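Sorting Small Cubes Into a Square, the Slow Way

People will tell you that putting a cube in a square needs no instructions. Those people have not watched Clive Ackroyd do it.

What you need: a few small cubes in different colors, a white tabletop, and black tape for the outline.

1. Clear the table. Crumbs count as obstacles, and so does your coffee.

2. Mark the square. Ours has sides of 80 millimeters, after an early version at 70 caused hard feelings. Press the corners flat or you'll be nudging them back all afternoon.

3. Set the cubes down outside the square with a good gap between them. Crowd them and you will pick up one and knock over its neighbor — a mistake I have made often enough to consider it a technique.

4. Choose a color to go first and say it out loud. Marjorie Bellamy starts with red. I have stopped arguing.

5. Grip the cube by two opposite faces, lift it straight up, and carry it over the outline. Pause. Check all four edges.

6. Lower it slowly. Dropping it from a height is quicker, and so is picking it up off the floor afterward, once you've had the practice.

7. Go back for the next color.

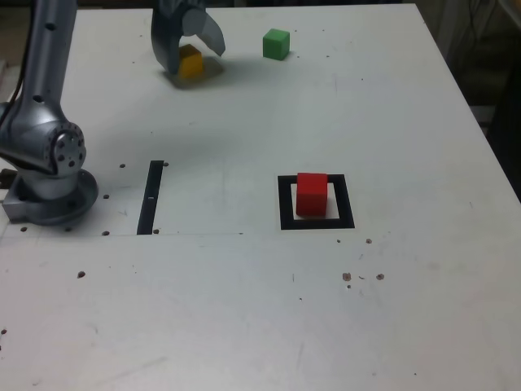 Green and yellow both sit outside the line.

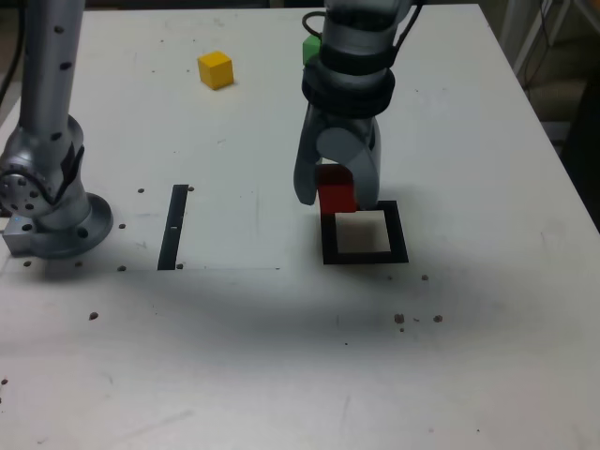
Does a cube have to land in the exact middle of the square?
Anywhere inside the line is fine, as long as no edge touches the black. Save the middle for your second week.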